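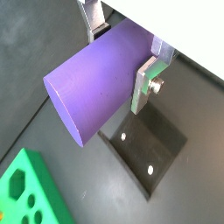
*Purple cylinder, open day, Grunevbridge.*

I went to the Grunevbridge open day in July mostly because the flyer promised "the science of the shape sorter," and I wanted to see how anyone could get a whole afternoon out of that. I've bought three of these things for nieces and nephews. You push the block in the hole, you tip it out, the kid chews on the star.

Dirkus, who run the place, charge $6 to get in and will tell you they have 1404 blocks in their collection. That may be so. Most of them were in drawers, and the drawers were locked.

The first room was about the blocks themselves. The purple cylinder got the most attention. It has a matte, slightly mottled surface with tiny dark specks in it, and the guide talked for a long while about how a round piece is the "friendliest" one, as it doesn't matter how you turn it. Fine, but that's only half true. It doesn't matter how you spin it. Tip it over and it won't go in a round hole, as any two-year-old could have told the group.

There was a wall of text about foam versus wood. It came down heavily in favor of foam, and foam is what they sell in the shop.

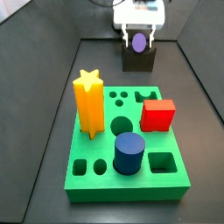 *Page last changed: July, 4:40 p.m.*

The second room was better. The bright green foam board is a good thick slab with several of its holes already filled, and I liked it more than I expected to. Behind it stands a black open-topped holder, and face-on the purple piece looks like a plain oval. I'd have liked a few words on the holder. The sign only covered the board.

We were told a session at the board takes up to 40 minutes. I lasted 6. The gray walls and dark gray floor do make the colors stand out, I'll give them that, but it's a gloomy place to put a toy.

The shop sells the Wynne board, also green, at a price I won't repeat. Coffee was weak. The bus back to Prurnden leaves from the far side of the parking lot, and the sign for it points the wrong way.

Would I go again? With a small child, maybe, if they unlock the drawers.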